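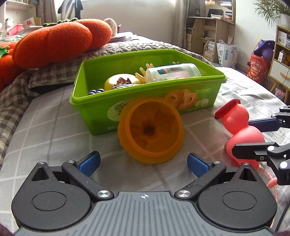 Vulamari software group
Minutes of the March meeting
Verhoeven room, 10:00 am start (10:20 by the wall clock, which the group has agreed to ignore)

Present: control, perception, planning, tooling, and one person from data operations who had come for the projector cable and was asked to stay.
Apologies: firmware.

1. Minutes of the last meeting

Accepted, with one correction. Under item 4, "the planner is finished" should read "the planner finished", referring to a single run. The chair asked that people read the minutes before quoting them in funding updates.

2. Actions carried over

Clock sync between the left and right recordings: done, see item 3.
Delete the old calibration branch: not done. Three people claim to be using it and each was asked separately to say what for.
Rename the function called fix_fix_final: done. It is now called align_streams and does the same thing it did before, including the part with the comment asking for forgiveness.
Write down how to install the replay viewer: partly done. The document exists and has a title.

3. Time alignment

Control reported that the gripper opening and the pose stream are now both resampled to 200 Hz before they are written out. Last month the two streams could drift apart by as much as 100 ms over a long take, enough for the fingers to close on an object that the pose said they hadn't reached yet. The policy had learned this faithfully and was grasping air with great confidence.

The fix is to stamp everything on arrival against one clock and to throw out a take when the gap gets too large, with a message saying so. Perception asked whether the message could give the name of the take. Control said it gives the memory address of the take. After discussion it will give the name of the take.

Planning asked if the old takes can be repaired. Some can. The ones where the left side was started late and stopped early will be marked as right-hand only and kept, as they are still useful for single-arm pretraining.

Action: control to add the take name to the message and rerun the checker over the back catalogue.

4. Perception: clutter and see-through things

This took most of the hour. The bed takes continue to be the hardest set we have and also the one that everybody wants to show visitors. The segmenter copes with opaque plastic. It does less well with anything you can see the sheet through, and the sheet being checked does not help. On several frames the mask for an octopus toy included a neat portion of the bedding.

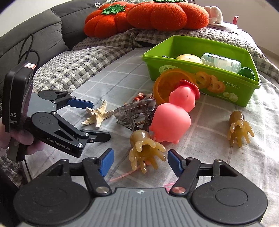
Bed set: amber octopus toys, claw clip and starfish on the checked sheet.

Perception went through the failures by type. Translucent objects get masks with holes in them or get merged with whatever is behind. The claw clip is found reliably but its outline changes shape from one frame to the next, and the tracker then decides it is a new clip. By the end of one take it had a large family. The starfish is nearly the same lightness as parts of the sheet but has never once been missed. Perception has no explanation and did not want one recorded in case it stopped working.

The pumpkin cushions were raised again. The detector still offers them as grasp candidates, being large, orange and easy to find, and the planner still accepts the offer. Planning said the planner can only work with what it is handed. Perception said that a planner which thinks it can pick up a cushion that size with two fingertips might look at the width limit. The width limit turned out to be set in inches in one file and metres in the other. Both sides were gracious about this for a while.

Also agreed: the other gripper needs its own mask. At the moment, when one gripper reaches into the view of the other, its blue fingertips are labelled "object, small" and tracked with real enthusiasm. Tooling suggested masking by projecting the known pose of the other hand into the view, which would work if the calibration between hands is good. See item 2 about the calibration branch, which one of the three people now says is what they were using it for.

Action: perception to build the other-hand mask from pose and report how often it covers something it shouldn't.
Action: planning and perception to pick one unit of length. Metres was proposed and carried.

5. Planning: Zoridex

The move to the Zoridex motion library is on a branch and compiles. Replans are quicker and the arms no longer do the slow wave at the start of each motion that visitors assumed was deliberate.

Two problems. First, Zoridex treats the storage box as a solid block, so nothing inside it can be reached. The planner's preferred solution is to declare the task impossible, and given the model it has been fed, it is right. The box needs to go in as walls and a floor with an open top. Second, with both hands in the same small area, the planner gives the right arm priority every time and the left arm waits politely until the time-out. Swapping priority halfway was suggested, tried during the meeting in simulation, and produced two arms waiting politely.

Control would like to see a shared timing plan for both hands in place of one following the other. Planning would also like to see this. No estimate was offered and the chair did not press.

Action: planning to model the box as an open container before anything else.

6. Tooling: Trotau

Trotau, the replay and labelling viewer, is up to version 2. It now shows left and right views side by side with a single scrub bar. Previously there were two scrub bars and a strong wrist was an advantage.

Undo works. It undoes the last label, and pressing it again undoes the label before that, in contrast to the earlier behaviour where pressing it again closed the program. Data operations asked whether the colour of the "grasp start" and "grasp end" markers could be made different from each other. Tooling had thought they were. They are, by one digit.

There was a request for free-text notes on a take. Granted on condition that "weird" is not accepted as a complete note.

Action: tooling to change the marker colours and publish the install document with contents.

7. Other business

The build server's disk is full again. Most of it is cached thumbnails from the old viewer. They can go.

The projector cable was located under the minutes folder and returned to data operations.

Next meeting in April, same room. Firmware to be invited in writing.

Meeting closed at 11:35 am.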